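Rellura Offers Head Camera Kit for Teaching Robots Small Hand Work

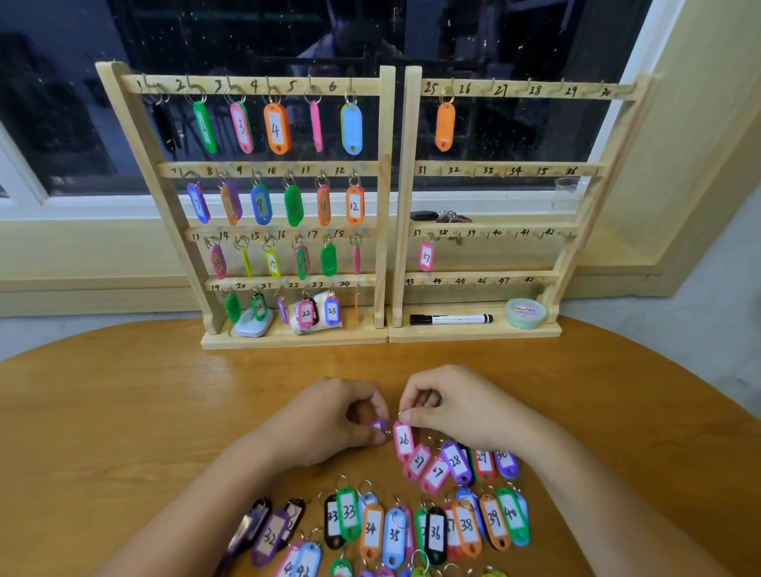 The company Rellura has put its head camera kit on sale for small robot labs and workshops. The kit is made for recording people while they do fine work with both hands, so that the recordings can later be used to train a robot. Sorting key tags onto numbered hooks is one of the tasks in the task booklet.

In the box there are 2 head straps, a charger and a license for the Kondance software, which sorts the recordings by task. The battery lasts around 80 minutes. Buyers can choose between a rental of 3 months and a full purchase.

"Many customers have a good robot arm already, but they have too few recordings of normal work," said Asger Zoëga, product manager at Rellura. He added that the tasks with small rings and hooks were the most requested since July.

Orders are taken through the Fikcombe office. Spare straps are sold separately.

October 4, 2018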